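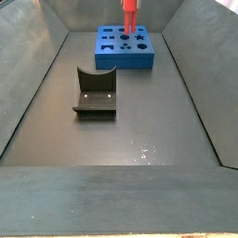 The Michiels Archive Program has closed its first season of work on the parish and guild registers of the Drarkora valley. This thread sets out what was found, how it was recorded and what remains to be done. Questions may be left under any post and will be answered by program staff.

1/ The registers were kept by local churches, two weavers' guilds and a ferry company. They cover births, marriages, debts, apprenticeships, crossings and the yearly price of flax. Most are written on rag paper in iron gall ink. A smaller group, from the ferry company, is written in pencil on ruled ledger stock.

2/ Until this season none of this material had been listed in one place. Researchers relied on a typed guide prepared for the Truneck town library, which names the volumes but gives no dates, no page counts and, in several cases, the wrong village.

3/ The survey team visited 16 holding places. These included vestries, a former toll house, a school cupboard and private homes. Permission was obtained in writing at each one before any volume was opened. Two further owners asked for more time to consider, and the program has agreed to write to them again in July.

4/ In total, 46 volumes were recorded and copied from cover to cover. Blank leaves, flyleaves and loose inserts were copied as well. Users of the earlier microfilm will know that blank leaves were skipped, and that it is now hard to say from the film where a gathering begins or ends.

5/ The survey was led by Fotini Sarantis. Wilfredo Panganiban was responsible for copying and file checks. Dario Ruggiero prepared the catalog entries and the place-name list. Marthinus Nel advised on paper repair and packing.

6/ A note on ownership. The program does not acquire original material. Every volume has gone back to the shelf, chest or cupboard it came from, in a new acid-free wrapper with a label giving its survey number. Owners hold a full set of the digital copies and may use them as they wish.

7/ On condition. The guild books are in fair order. Their bindings are limp vellum and have held up well, although the ties are missing from most of them. The parish registers from the lower valley have suffered more. Repeated flooding has left tide lines across the lower third of many pages, and in one register the ink has faded to the point where only the larger initials can be read in ordinary light.

8/ The faded register will be copied a second time under ultraviolet light when equipment becomes available. Until then its catalog entry is marked "partial." Readers are asked not to cite dates from it without consulting the program first.

9/ The pencil ledgers of the ferry company were a late addition. They had been stored in the toll house with receipts for rope and tar, and were not mentioned in the Truneck guide. They record passengers by household, cargo by weight and, in the margins, the height of the river on each working morning.

10/ These river heights run for nearly 80 years with few gaps. Several clerks kept them, and the unit of measure changes twice. Mr. Ruggiero has drawn up a conversion table, which will be published with the catalog. It should be treated as provisional, as the second change is not explained anywhere in the ledgers and has been worked out from overlapping entries.

11/ Language. The registers move between Latin, the valley dialect and the official language of the district, sometimes within one entry. Baptisms tend to open in Latin and slip into dialect when the clerk reaches the names of the godparents. The catalog gives all personal names exactly as written, followed by a standard form in square brackets.

12/ Place names have been harder. The village now known as Woton appears under seven spellings, and one of those is also used for a farm on the opposite bank. Where the two cannot be told apart, the entry says so. A guess printed in a catalog is soon repeated as fact, and the team has preferred to leave a question open.

13/ Some readers have asked whether the apprenticeship records include girls. They do. The second guild book lists girls bound to weavers and dyers, usually for shorter terms than boys and often to a relative. Their fathers' trades are given. Their mothers are named only when widowed.

14/ The same book contains a run of disputes over unpaid terms, settled before the guild wardens. They are brief, and the outcome is left out more often than it is given. One case, about a dyer who sent an apprentice home at harvest and refused to take her back, fills four pages and quotes both parties at length. A full transcription is in preparation.

15/ Copying method. Each opening was photographed on a cradle with the volume supported at no more than 100 degrees. No glass was used on the vellum bindings. A gray scale and ruler appear at the start and end of each volume. Files were checked on the same day, and any page found to be out of focus was taken again before the volume left the room.

16/ Three copies of every file are held: one by the program, one by the Truneck town library and one by the owner. The program's copy is verified twice a year. The library has kindly agreed to provide a reading desk and a screen for visitors who do not have an internet connection at home.

17/ Training formed part of the season. Berkay Avcı taught a short course in basic handling and page copying for residents who keep records of their own. Participants brought family papers, choir books and, in one case, the minutes of a beekeeping society. These items fall outside the survey, but a short list of them has been kept with their owners' consent.

18/ The handout from the course is available free of charge from the library desk. It covers clean hands, flat surfaces, safe weights, how to turn a brittle leaf, and when to stop. It advises against adhesive tape of any kind, including tape sold as suitable for documents.

19/ Access. The catalog will be open to all. Images of registers more than a century old will be placed online without charge. Later volumes contain information about people who may still be living, and these may be consulted only at the library on written application. The form is one page long.

20/ Corrections are welcome. Families in the valley have already identified a misread surname in the entry for the upper parish, and the change has been made. Please quote the survey number and the page, and say what you believe the reading should be. A photograph of the page is not necessary.

21/ The program has been asked why it began with Drarkora when larger collections elsewhere in the district are also unlisted. The reason is practical. Several of the vestries are to be reroofed, and the parishes wished the books to be recorded before they were moved. The larger collections are under a roof that is sound.

22/ Plans for the second season. The team will return to the two owners mentioned above, copy the faded register again, and begin on the loose papers from the toll house. The loose papers have not been counted. They fill a sea chest and part of a flour bin, and many are folded so tightly that they will need to be relaxed under the guidance of Mr. Nel before they can be opened.

23/ Work on the loose papers will be slow – a few bundles a week at best. The program will post a short update when the first box is finished and will not give a completion date before then.

24/ One correction to our own earlier announcement. We stated that the oldest volume was the first guild book. It is the register of the chapel at Woton, which opens eleven years earlier. The mistake arose from a later cover having been sewn around an older text block, with the date of the rebinding written on the front.

25/ The program thanks the owners, the parishes, the guild descendants' association and the staff of the Truneck town library, who opened early on many mornings so that work could begin in good light.

26/ Requests to consult the later volumes should be sent to the library and addressed to the Michiels Archive Program. Please allow two weeks for a reply. Applications received during the July closure will be read in the order in which they arrive once the library reopens.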